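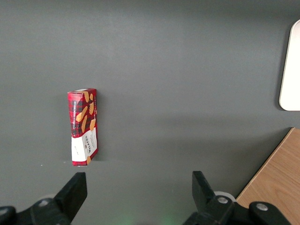

How to report a hate incident and follow it up

Last updated Oct 12, 2019

A hate incident is anything the victim, or someone else, believes was driven by hostility to a person's race, nationality, religion, disability, sexuality or gender identity. It does not have to be a crime to be reported. Shouting in the street, notes through a door and damage to a shop front can all go on record.

Step 1. Get safe
If it is happening now or somebody is hurt, ring 999. In all other cases use 101, or go to the front desk of a police station.

Step 2. Write it down
Do this the same day if you can. Put down the time, the street, what was said in the words that were used, and what the people looked like. Keep your own guesses in a separate paragraph. If there were witnesses, ask for a phone number as well as a name.

Step 3. Save what you have
Keep messages, voicemails and torn or damaged clothing. Take screenshots that show the sender and the date. Shops and bus companies often wipe their camera footage after a few weeks, so write to them early and give the time as closely as you can.

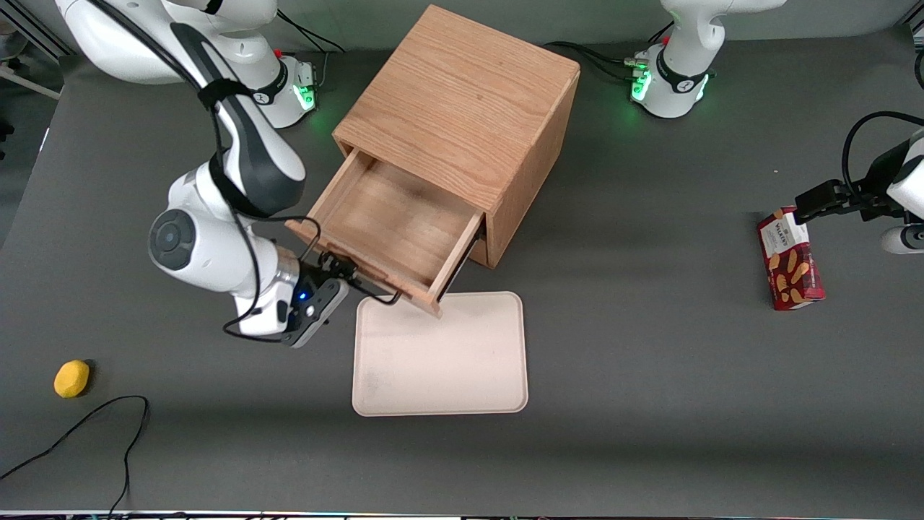
Send the request by email and keep a copy. Purificación Miranda, who runs our Tuesday-to-Friday phone line, has a short letter you can adapt.

Step 4. Make the report
Say at the start that you are reporting a hate incident, and ask for it to be recorded as one. You can bring a friend. If you need an interpreter, ask for one before you give your account. Children in your family should not be used to interpret.

Before you leave or hang up, get:
the reference number
the name of the officer
a date by which you will hear back

Step 5. Follow it up
If that date passes, ring and quote the reference. Make a note of each call. After two calls with no answer, put it in writing to the station inspector. Umut Tatlı can read your draft if you send it by the 6th of November; after that he is away.

If you would prefer not to deal with the police yourself, a third-party reporting centre can pass on your account. You may leave your name off, though an unnamed report is harder to investigate.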